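About Marnberg

Marnberg is an independent centre for early learning and creative studies. It was established by Yung-ching Leung and Wing-yan Kao, who continue to serve as its co-directors, and it provides sessional programmes for children from preschool age to the end of primary school. Current enrolment stands at 380.

Our curriculum is organised around the table. Children draw, sort, fold, tear and arrange, and they do so together at shared surfaces of generous size. Round tables are preferred throughout the centre. They give each child an equal place, and they allow an educator to reach any part of the work without moving the group.

Tables are covered with plain white paper before a session begins. Children may draw directly on the covering, and colour is introduced through small objects placed on it -- red and green are usually the first pair offered. Sorting and spacing exercises of this kind form the basis of our early mathematics programme, Votside, which runs for 2 terms.

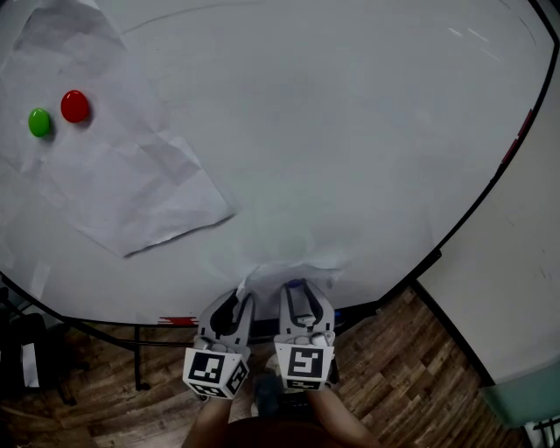
Paper that has been creased or torn is not treated as waste. It may be smoothed and drawn upon again, or set aside for Makport, our paper-craft programme for older children. Educators are asked to leave unfinished arrangements in place where the timetable permits, so that a child may return to them.

The centre occupies 6 studios and a reading room at the Choi building. Families are welcome to visit by appointment during term, and an open morning is held each April. Applications for enrolment are considered in order of receipt, and enquiries should be directed to the front office.

Page last reviewed 2024-09-17.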